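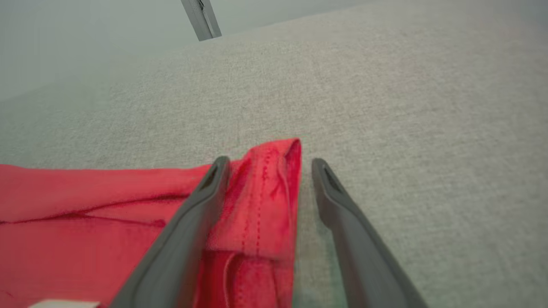
Red fabric on a grey cloth-covered surface. Photo: Wotus

Morkholm, Mar 28, 2022 – Wotus, the clothing reuse association, will open a permanent garment exchange in the former post office at Sosovholm in May. Residents will be able to hand in clean, wearable clothes and take home others free of charge.

The exchange follows a trial at the Lim community hall, during which 857 garments were handed in by 205 households. Children's clothing and sportswear were the most requested items, and both will have their own rails at the new premises.

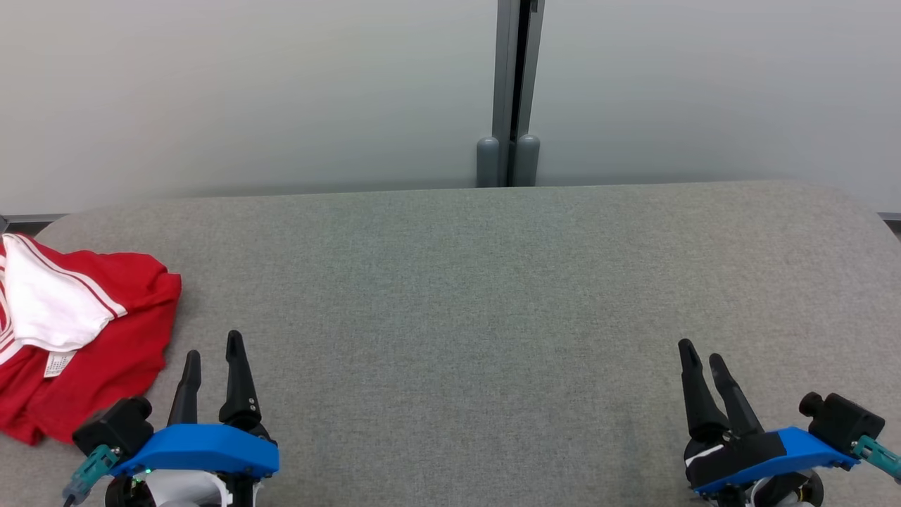
Reading time: 1 min

"Families told us that they wanted a regular place to bring clothes their children had outgrown," said Da-eun Ok, Director of Wotus. "The trial gave us the confidence to sign a lease, and we are grateful to the people of Lim for their support."

The new premises will have space for about 300 garments on display, with further storage at the rear. Visitors may take up to four items each per visit. Bedding, shoes and underwear cannot be accepted.

A mending table will also be provided, where visitors may replace buttons and repair seams – thread and needles will be supplied. Opening hours will be published on the Wotus website before the opening.

Media enquiries should be addressed to the Wotus press office in Morkholm.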